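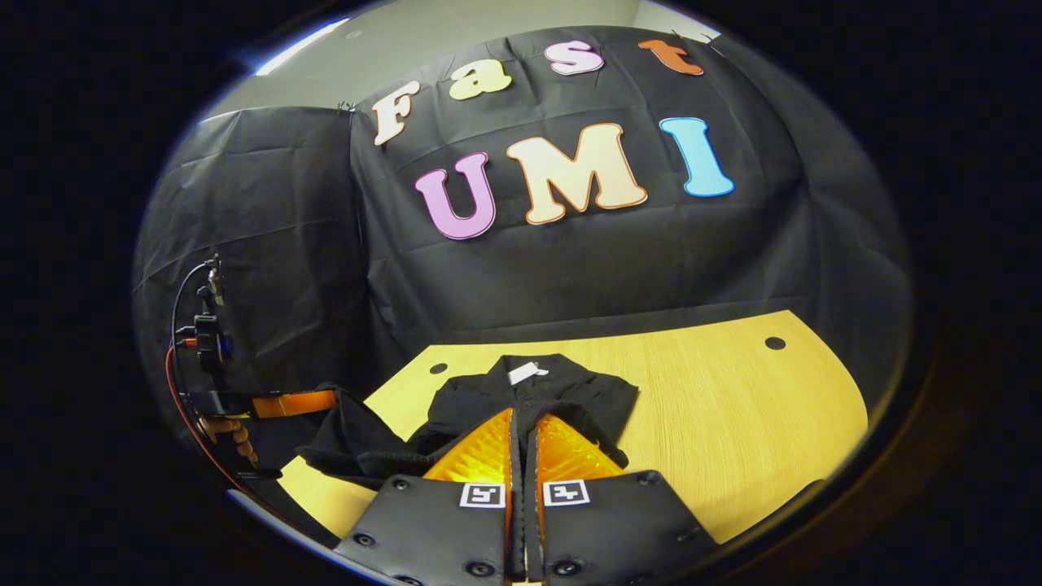

Figure 14. Hand-held gripper with amber finger pads at a black garment, seen through the gripper camera.

Section 4.2 Comparing finger pads on the hand-held gripper

This section applies to the Kulbridge hand-held unit and to the Msimang pad set. Both pad sets must be tried on the same garment and the same table.

1. Place the garment on the bare table, collar towards the backdrop. Do not smooth it flat.

2. Confirm that the square marker on each finger plate can be read in the camera view. The two markers sit either side of the central gap.

3. Open the fingers fully, then close them until the pads meet. Record the zero position in the controller.

4. Lower the pad tips on to the fabric and close on a single fold. Lift, hold for 20 seconds and release.

5. Complete 26 lifts with the first pad set. Change the pads and repeat from step 3.

Note: The lens gives a strongly curved view with dark corners. Straight table edges will appear bent. Do not crop the recording before it is sent to Gellurum.

Caution: Do not close the fingers on a table hole. The pad tips may tear.

Caution: Stop the trial if a marker lifts or becomes marked. Fit a new one and discard any lifts made after the damage.

Results are to be entered on the Fleststead record sheet and passed to Berenice Cortés. Questions about controller settings should be sent to Leobardo Mendoza.

Shares 26 | Comments 14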